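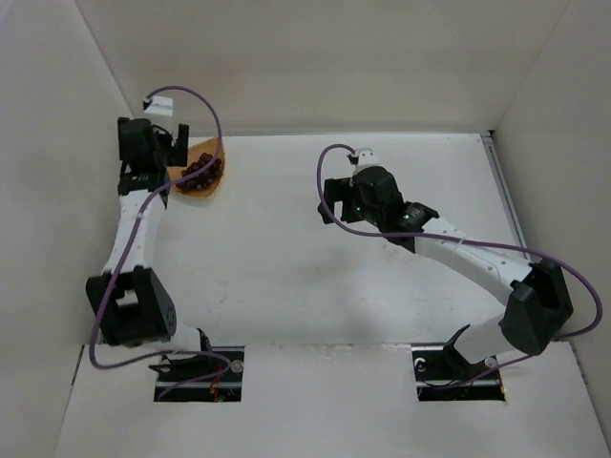

I have a rule about celebrity memoirs, and the rule is that I don't buy them in the first month. I broke it this October for Leidy Ospina, because I watched every season of Lavside when it was on and I'd have followed her character into a burning building. The book showed up on a rainy afternoon, I made tea, I cleared the couch, and I figured I was in for the real story of why she walked off the show. What I got was snacks. Page after page of what she ate in her trailer! There's a whole chapter where the big fight with her co-star is set up, you can feel it coming, and then she wanders off to tell us about the fruit somebody left for her. Dark grapes in a basket, one bunch, purple going on red. Fine, I can picture it. I like grapes. But what did he say to you, Leidy?

I'm not asking for blood here. I don't need anyone's medical history or the name of every person she kissed between takes. But if you go on two talk shows in a week and tell both of them that you're "finally ready to talk," I think it's fair for me to expect some talking. The interviews were better than the book, which is a strange thing to do to the people who paid for the book.

My sister thinks I'm being mean. Her view is that Ospina was twenty-two when the show took off, that the tabloids were awful to her, and that she doesn't owe any of us a thing. I agree with nearly all of that! The coverage was rotten. I remember one site running 100 photos of her leaving the same restaurant, as if there'd be something new by the end. She has every right to keep her mouth shut for the rest of her life, and I'd cheer for her if she did.

What bugs me is the half-and-half version. You get the moody cover, the title in tiny letters (it's called Reddy, after a childhood nickname, and she explains it three separate times), and the hints about "a certain person" on set. Then the certain person gets a paragraph and the trailer gets a chapter. Anybody who watched the show knows who it is anyway, so I can't see who's being protected.

There are good parts. The stuff about her grandmother teaching her to drive made me laugh out loud, and the audition for the Trorka commercial is as funny as anything she did on TV. She can write, or whoever helped her can. I'd read a whole book of the years before she was famous, when she was sleeping on a cousin's floor and getting turned down for everything.

I hear there's a second one planned. I'll wait for the library copy, and I'm flipping straight to the index to see if he's in it.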